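Collecting demos at home: your questions, my answers

I keep getting the same emails, so I finally put the answers on one page. If yours isn't covered, write to me and I'll add it!

What are you collecting, exactly?

Short recordings of everyday chores, done with a gripper and a small camera up by the wrist. Each one gets saved together with the motion data and a plain sentence saying what the job was ("lift the box by its handle"). The Lakness model learns from those. I only do the recording end, so please send the deep math questions to Yasuo Kamata.

How long is one example?

Mine mostly run 20 seconds. Boxes with latches take longer, and I'm slow with them anyway.

Do I need a clean, plain background?

No, and please don't tidy up for us! Elsa Suominen went through our early batches in June and sent a whole pile back for looking too much alike (same table, same lamp, same everything). Now I work on the floor a lot, tools lying about and all. 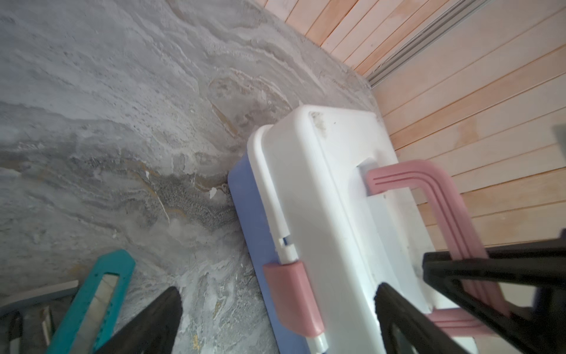 The other thing she asked for was more variety in how objects start out. So turn the box a bit between takes. Push it up near a wall, then pull it back out. If you always put it down square in front of you, the model gets very good at square boxes and pretty hopeless at the rest.

What if I mess up a take?

Keep it, as long as you mark it. There are 2 buttons in the app, one for "good" and one for "failed," and the failed ones get used too. What we can't use is a failed take marked good. I did 3 of those in one afternoon and Dima Mahasneh found every single one, so don't think you'll sneak them through.

Can I stop halfway and fix my grip?

Yes, just leave the recording running. A slip followed by a second try is great material (my favorite kind, really). Stopping and restarting gives us half a motion, and those get thrown out.

Which objects should I use?

Anything with a handle, lid, clip or drawer is welcome right now. Skip glass, and skip anything with your name or address on it.

Can I use my own gripper?

Ask Hanne Saarinen before you record anything. She'll want to know the finger length and where your camera sits, and she usually answers the same day.

Last updated Tuesday, August 9, 2022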